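# endside-sim

Simulator half of Endside, the arm Vivek Rana and I are building in the back of the Jusby workshop. The real one still lacks a wrist. The simulated one has a wrist and no excuses.

Run `python play.py --seed 4`. You get 100 episodes – go make coffee.

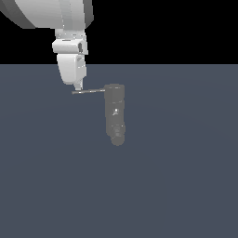
*Rod against the cap of the gray cylinder, default floor.*

## Known issues

- Seed 876 crashes on load. Don't use seed 876.
- Shadows are on the list. They've been on the list since July.
- `grip_force` above 2 is ignored, silently, by me.

Floor shading by Perla Tapia. Bugs to Vivek, please.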